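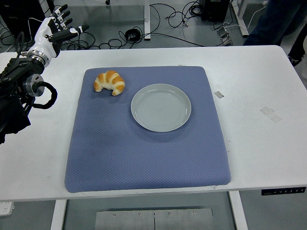
1.
I went through my work calendar for the past year and counted the meetings. 198. I'd like to talk about the ones I remember, which will keep this thread short.

2.
Background for new followers: I work in the operations department at Hsueh, a mid-sized distributor of things that go inside other things. I have a desk, a badge and a standing invite to something called Alignment.

3.
Alignment is every Tuesday at 10. It was set up when we bought Trolance so the two warehouses could agree on what to call a pallet. We agreed on that in the second week. The meeting has continued.

4.
My manager, Wing-yan Siu, is good at her job and runs a tight meeting, so of course she's hardly ever allowed to run one. She gets invited to other people's and sits there with her pen capped.

5.
The longest one on my calendar was booked for 30 minutes and took up a morning. The topic was whether to shorten the weekly report. The report takes me less time to write than it took to park that day.

6.
Things people say in the last five minutes that add 20 minutes:
"Just one quick thing"
"I'll play devil's advocate"
"Do we have a definition for that?"
"Sorry, I joined late"

7.
Special mention for "let's take this offline." We were in a room. In chairs. I've been trying to work out where offline is and I think it's the hallway by the printer.

8.
A lot of people asked last time about hand raising on calls. My view is that the little hand icon is fine until four people have it up, and then the host picks whoever has already started talking anyway. You then have to decide when to lower yours. I've kept mine up through a goodbye.

9.
Raising your real hand in a real conference room is a different sport. Half height says "I have a thought." Full height says "I'm nine and I need the bathroom." Most adults settle for leaning forward and breathing in loudly.

10.
Kuo-hua Ho from accounts has the best breathe-in I've ever heard. The whole table stops. He uses it maybe twice a quarter, and it's always to ask who is paying for this.

11.
In February we tried having no meetings for two weeks. You had to write things down instead. I learned that several of my colleagues are very clear writers, and that a few of them had been getting by on nodding. I include myself in the second group.

12.
What went wrong: the documents got long. Someone put out 13 pages on the holiday rota, with a glossary. I read it on the bus and missed my stop. I still worked the wrong Friday.

13.
What went right: I ate lunch sitting down. I also finished the Jendari returns backlog, which had been on my list so long that one of the suppliers in it had changed its name.

14.
Then there was a meeting to discuss how the no-meeting period had gone. I know. I was there. It ran over.

15.
We did get three rules out of it, and I'll put them here because two of them have survived:
– No agenda, no meeting
– If you're only there to listen, you can read the notes and stay home
– Nothing before 9:30

16.
The one that died was 9:30. It lasted until somebody at Skunar, who we buy our shelving from, could only do 8:45. After that it was like the office thermostat. Everyone had an opinion and the number just moved.

17.
"No agenda, no meeting" has mostly held, but agendas have adapted. I got one last week that said, in full, "Updates." Another said "Agenda: to set agenda." I accepted both. I'm weak and there were pastries at one of them.

18.
A few of you want to know how to get out of a recurring invite without it being a Thing. What I do is ask the organizer, one on one, what they need from me there. Usually they think for a second and say "oh, you don't have to come." It feels terrible for a minute and then you have your Thursdays back.

19.
Do not do what I did before I worked that out, and just decline with no note. The organizer in question came to my desk to ask if I was leaving the company. By lunch two people had asked for my monitor.

20.
Also please stop apologizing for finishing early. I've watched grown professionals end a call with 12 minutes to spare and then hold everyone there while they say how great it is to give us 12 minutes back. We're down to nine now.

21.
Notes: whoever takes them has all the power. Nobody reads the minutes until there's an argument, and then they're scripture. I volunteered for it in the spring and have since been right about everything that was decided in that room.

22.
Replying to a couple of people at once – no, I don't hate meetings. The one where we sorted out the loading bay schedule was great. The right four people, a whiteboard, one decent argument, done before the coffee got cold. I think about it more than I think about some vacations.

23.
It's just that the good one looks exactly the same on the calendar as the other 197. Same gray box. Same name, in this case: "Catch-up."

24.
Somebody asked whether Alignment is still going. It is. It has a subgroup now. I've been asked to chair it, and I said I'd need to see an agenda first, so they've booked some time for us to write one.

25.
Muting this for a while, I have a 2:30.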